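**Thermal paste: how often do you redo it?**

**netton_tim**, 3 June 2023
Dell workstation, used daily, 14 months since the last application. Load temperature has gone up 6 degrees since May with the same fan curve and the same room. Is paste pump-out plausible in that time, or should I look at dust first?

**Chrysikopoulos**
Dust first. Clean the heatsink fins and retest under the same load for at least 300 seconds. If the figure doesn't move, repaste.

**udville_sff**
Disagree. Thin paste on a large heat spreader can pump out inside a year if the machine cycles hot and cold every day. Cleaning fins takes nearly as long as a repaste, so do both.

**Chrysikopoulos**
Then you won't know which one fixed it.

**udville_sff**
Does he need to know?

**netton_tim**
I would like to know, yes. Fins cleaned: down 1 degree. I'm repasting next, with the chip out so I can clean its edges properly.

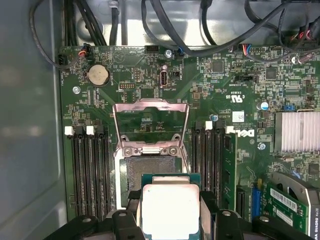
**Tisham**
Whichever paste you use, get the old residue off with isopropyl and a lint-free cloth, and let it dry. Small central dot, then tighten the cooler in a cross pattern. Spreading by hand traps air.

**udville_sff**
Spreading is fine if the layer is thin. I've measured no difference.

**Tisham**
On how many mounts?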